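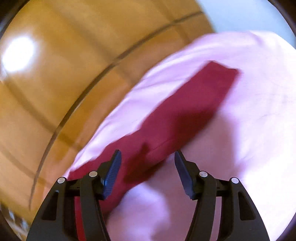
Imelda Umali wrote back after the last one of these to say I'd skipped the dryer vent again, and that a home safety checklist with no dryer vent in it is a grocery list. Fair enough, Imelda! It's item 4 this time, and I pulled the whole machine out from the wall to do it properly.

Winter walk-through, the Ocampo Street house, done 2018-12-09. Same format as before: the item, the result, then me talking. Two floors and a basement. I use OK, FIX and WATCH. FIX means before January. WATCH means I look again next time and try not to think about it in between.

1. Smoke alarms, all floors
Result: FIX
Upstairs hall and both bedrooms went off like they should when I held the button (sorry, neighbors). The basement one gave a sort of sad half chirp. I put in a new battery and got the same half chirp, so I took it down and looked at the date on the back, and it's past its ten years. New one is on the list. If you've never flipped yours over to read the date, go do that, I'll wait.

2. Carbon monoxide alarm
Result: OK
Tested, loud. It's plugged in low in the hallway outside the bedrooms. Ramil Lumbao asked in the comments whether it should be up at the ceiling. The booklet that came with mine says either is fine as long as it isn't behind furniture or a curtain. Read your own booklet, they vary.

3. Fire extinguisher, kitchen
Result: OK
Needle in the green, pin in, tag readable. I turned it upside down a few times and thumped the bottom, which my uncle swore by and which I have never seen written down anywhere. It hangs by the back door and not over the stove. I moved it two winters ago, and I still reach for the old spot.

4. Dryer vent and lint
Result: FIX (half done)
Okay. So the lint screen I clean every load, I'm good about that. The hose behind was another matter. It was the floppy white plastic kind, left by whoever had the house before, and it had a sag in the middle with a wad of lint sitting in it the size of a loaf of bread. I've thrown it out and ordered a rigid metal duct. No dryer until it's in, so everything is on racks and over chairs and the place looks like a theater wardrobe. Outside flap opens and shuts freely, no nest this year.

5. Washer hoses and shutoffs
Result: WATCH
No bulges, no green crust on the fittings. The cold shutoff is stiff. I worked it back and forth a few times and it loosened up some. Hot is fine.

6. Space heater
Result: OK, with a rule
One heater, a Plolari, upstairs. Tip switch works (I tipped it, it quit). Cord is cool after half an hour of running. The rule in our house is three feet clear on every side, and that includes bedding, robes, drying laundry and the cat. With item 4 going on I've been stricter than usual, and I made everybody promise not to hang socks near it. Plugged straight into the wall, never into a strip.

7. Extension cords and power strips
Result: FIX
Found a brown two-prong cord running under the living room rug to a lamp. I put it there. I'm the one who writes the checklist and I put it there! It's gone now and the lamp has moved to where the outlet is. Also tossed a strip with a scorched-looking slot. Under the desk, one strip had another strip plugged into it, now separated.

8. Electric blanket
Result: FIX (replaced)
I laid it out flat on the bed and went over it with my hands, feeling for kinks in the wires, and there was a stiff lump down by the foot end where it had been folded the same way every summer. No burn marks, but I didn't like it. Eskil Løken says he rolls his instead of folding and has had it for years without trouble. I'm going to try that with the new one. Don't tuck it in, don't pile quilts on it, don't sleep with the dog on it (I know, I know).

9. Water heater
Result: WATCH
Had it at a higher setting than I remembered, so I turned it down and checked at the kitchen tap with a candy thermometer. Nothing stacked against it, pan underneath is dry. There's a little rust at the base of the drain valve. I took a note of it last time too and it doesn't look any bigger to me.

10. Furnace
Result: OK
The technician from Iltberg came for the yearly visit and gave it a pass. He changed the filter and I wrote the date on the cardboard edge in marker. The basement shelf next to it had crept closer over the year, mostly paint cans and wrapping paper, and that's all been moved to the other wall.

11. Stairs and railings
Result: FIX
Basement stair rail wobbles at the bottom bracket. The screw just spins, so the hole wants a longer screw or some filler. The bulb on that stair was a 40 and I've gone brighter with it, and what a difference, I can see the last step now. Strip of grip tape on the last two treads is peeling at one corner.

12. Windows, bedrooms
Result: OK
Every bedroom window opens all the way from the inside without a tool. The back one was painted shut when we moved in and it took me an entire afternoon and some bad language. Keep checking yours if you've painted lately.

13. Outside
Result: WATCH
Downspout on the north corner drips onto the walk and that's going to be ice. I have a Rekalum extension piece to clip on when my hands are warm enough. Porch light works. Salt bucket is full. House number is readable from the street after I cut the bush back.

What it cost this time: $70 so far, and that's the alarm, the duct and the foil tape. The blanket was a present, so I'm not counting it.

A few leftovers from the comments. Mỹ Thân wants to know if I do all this in one day, and the answer is yes, but with a long lunch, and item 4 nearly finished me off. Amado Magbanua suggested adding a flashlight check, and he's right. I have two, one was dead, so that goes in as item 14 from now on. Somebody else asked about testing outlets near sinks. I press the test button on those when I do the smoke alarms, and both the bathroom and kitchen ones clicked off and reset the way they should. I'll give them their own line next time.

Still open: basement alarm, dryer duct, stair rail, grip tape, downspout.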